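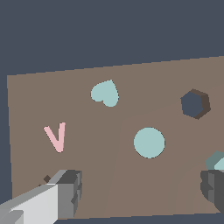
How often does a two-finger arm on a home bench need a full check? Every 200 cycles while the build is changing, and every 1000 once nothing has been altered between two checks.

Foramness build - pre-run checklist
Site: Prernivberg shared workshop, bench arm
Date: September 26, 2022
Cycle counter at start: 776

1. Emergency stop cuts motor power from both ends of the bench. OK.
Comment: button at the door end is stiff. Works, but grease it.

2. Base bolts at marked torque. OK.
Comment: paint marks still line up.

3. Finger pads seated, no play. REWORK.
Comment: right pad moves sideways under thumb pressure. Replace the screw. Do not add more thread lock - the last lot got into the hinge.

4. Fingers close parallel on the gauge block. OK after adjustment.
Comment: small gap at the tips, taken out at the left stop.

5. Cable loop clear of the elbow through full travel. OK.
Comment: sleeve is worn at the second clip. Watch it.

6. Simulator model matches the bench. PARTIAL.
Comment: table and finger shapes load. Test set has the heart, disk, V and hexagonal prism. Table height in the model is still the January value. Measure again before trusting any low approach.

7. Grip force limit set in the Mavano driver. OK.
Comment: limit is 13 on the driver scale. It resets to default after a firmware update, so read it back each time.

8. Supply voltage under load. OK.
Comment: Kaewmanee supply, fan noisy at startup, settles.

9. Log folder has free space. OK.
Comment: old runs moved to the shared drive.

Result: simulation runs allowed. No powered runs on the bench until item 3 is closed and item 6 is measured.
Next check: at 976 cycles, or after any change to the fingers.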